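그리퍼 비교 시험 전 안전·상태 점검표 (의견 포함)

시험 장소: Horninley 2층 작업실
대상: 그리퍼 Kutus(톱니 패드형), Ilside(평패드형)
제어기: Geraghty
작성: Mwende Odera
확인: Terence Whitlock
표기: 적합 / 조치 후 적합 / 보류 / 해당 없음

1. 작업 구역

1-1. 비상정지 버튼이 작업자 손이 닿는 곳에 있는가 — 적합
의견: 좌우 양쪽에서 각각 눌러 확인함. 해제 후 제어기 재기동까지 정상.

1-2. 팔 동작 반경 안에 사람이 서 있을 자리가 없는가 — 조치 후 적합
의견: 의자 하나가 반경에 걸려 있어 뒤로 뺌. 시험 중에는 다시 들이지 말 것.

1-3. 작업대 흔들림 — 적합
의견: 손으로 밀어 확인. 고속 동작 시험 때 다시 볼 것.

1-4. 작업대와 바닥의 비닐, 천, 포장재 정리 — 보류
의견: 시험물 주변은 문제 없으나 작업대 가장자리까지는 정리가 안 됨. 비닐은 손가락 사이에 말려 들어갈 수 있으므로 속도를 올리기 전에 치울 것. 담당 Whitlock.

1-5. 조명 — 적합
의견: 형광등만 사용. 투명 용기는 조명이 바뀌면 카메라 인식 결과가 달라지므로 비교 시험이 끝날 때까지 조명 조건을 바꾸지 않는다.

2. 그리퍼 본체

2-1. 손가락 고정 나사 풀림 — 적합
의견: 전용 드라이버로 전부 확인. Kutus 쪽 하나가 반의 반 바퀴 정도 더 들어감. 오후 시험 전에 한 번 더 볼 것.

2-2. 손끝 패드 마모, 이물 — 조치 후 적합
의견: 톱니 사이에 먼지가 끼어 붓으로 털어냄. 알코올은 쓰지 않음. Ilside 패드는 깨끗함.

2-3. 개폐 동작 — 적합
의견: 무부하로 50회 개폐. 걸림이나 이상음 없음. Ilside는 닫힐 때 소리가 조금 크지만 지난번과 같은 수준.

2-4. 상태 표시등 — 적합
의견: 전원 투입 후 녹색 확인. 에러를 일부러 내서 색이 바뀌는 것까지 확인함.

2-5. 파지력 제한값 — 조치 후 적합
의견: 제어기에 이전 시험값이 남아 있었음. 두 그리퍼 모두 얇은 용기용 설정으로 변경. 그리퍼를 바꿔 달 때마다 설정 파일이 초기화되는지 확인이 필요함. 이 항목은 교체할 때마다 다시 점검한다.

3. 케이블과 카메라

3-1. 케이블 여유 길이 — 적합
의견: 손목을 끝까지 돌려도 당겨지지 않음. 다만 여유가 길어 아래로 처진다. 용기 테두리에 닿을 만큼 내려가는 자세가 있는지 저속으로 먼저 돌려 볼 것.

3-2. 커넥터 체결 — 적합
의견: 손으로 당겨 확인.

3-3. 손목 카메라 고정 및 시야 — 적합
의견: 손끝과 시험물이 함께 보임. 그리퍼 몸체가 시야 위쪽을 많이 가리는 것은 Kutus의 구조상 어쩔 수 없음. 비교표의 시야 항목에 따로 적는다.

3-4. 고정 카메라 위치 — 적합
의견: 용기가 중앙에 오도록 맞춤. 받침 위치를 테이프로 표시해 둠.

4. 시험물

4-1. 용기의 금, 깨짐 — 적합
의견: 투명 용기는 금이 잘 안 보이므로 손가락으로 테두리를 한 바퀴 훑어 확인할 것.

4-2. 내용물 — 적합
의견: 흰색 작은 병 하나를 용기 안에 세워 둠. 병이 넘어져 있으면 시작하지 않는다.

4-3. 시작 자세에서 손가락이 시험물과 떨어져 있는가 — 적합
의견: 고정 카메라 화면으로 양쪽 모두 확인.

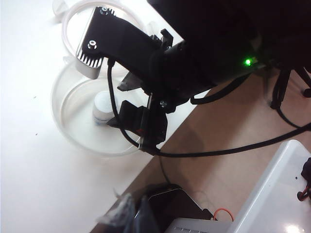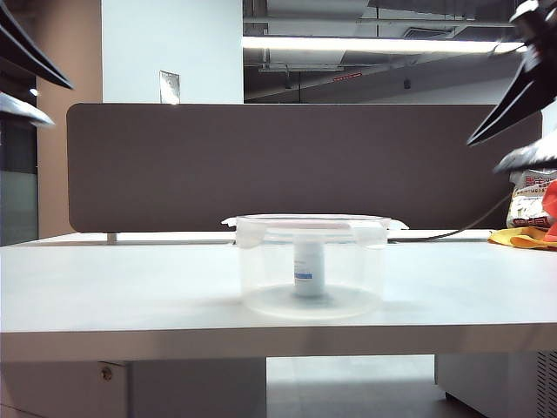
사진: 파지 시험 작업대. 두 장 모두 투명 용기와 그 안의 흰색 병이 보임.

5. 제어기와 소프트웨어

5-1. 제어기 펌웨어 버전 기록 — 적합
의견: 두 그리퍼 시험 모두 같은 버전으로 진행한다. 중간에 업데이트 알림이 떠도 누르지 말 것.

5-2. 속도 제한 — 적합
의견: 초기 시험은 저속 모드. 속도를 올리려면 Whitlock 확인을 받는다.

5-3. 통신 끊김 시 정지 — 조치 후 적합
의견: 첫 시도에서는 케이블을 뺀 뒤에도 팔이 잠깐 더 움직였음. 감시 시간이 900 ms로 되어 있어 줄임. 재시험 때는 바로 멈춤. 바꾼 값은 제어기 설정 기록에 남김.

5-4. 로그 저장 — 적합
의견: 저장 공간 충분. 파일명 앞에 그리퍼 이름을 넣을 것. 지난 시험에서는 이름 없이 저장된 파일이 71개 나와서 어느 그리퍼 것인지 가려내는 데 반나절이 걸렸다.

5-5. 카메라 시간 동기 — 보류
의견: 손목 카메라와 고정 카메라의 시각이 조금씩 어긋남. 안전 문제는 아니므로 파지 시험은 진행하되, 미끄러짐 시점을 비교하는 시험은 동기를 맞춘 다음에 한다.

6. 그리퍼 교체 시 재점검

교체할 때는 다음 순서를 지킨다.
전원 차단, 표시등 꺼짐 확인
팔을 받침대에 내려놓고 볼트 해체
새 그리퍼 체결, 토크 확인
케이블 연결 후 3-1과 3-2 다시 점검
파지력 제한값 입력, 2-5 다시 점검
빈손 개폐, 이상 없으면 시험물 배치

의견(Odera): Kutus는 브래킷 옆면 볼트에 공구가 비스듬히 들어간다. 급하게 돌리면 머리가 뭉개지므로 긴 렌치를 쓸 것. Ilside는 짧은 렌치로 충분함.

의견(Whitlock): 두 사람이 같이 있을 때만 교체한다. 한 사람은 비상정지 옆에 선다. 지난번에 혼자 교체한 기록이 있는데 앞으로는 허용하지 않음.

7. 종합

안전 관련 보류 항목은 1-4. 저속 시험은 시작 가능하나 1-4가 끝나기 전에는 속도를 올리지 않는다.
5-5는 Geraghty 쪽 설정을 먼저 확인하고, 안 되면 외부 신호로 맞추는 방법을 시도한다.
2-1의 나사는 오후 시험 전 재확인.
다음 점검은 12월 비교 시험 2차 시작 전. 양식은 그대로 쓰되 3번에 케이블 처짐 항목을 따로 추가할 것.

점검자 Mwende Odera
확인자 Terence Whitlock (1-4 완료 후 재확인 예정)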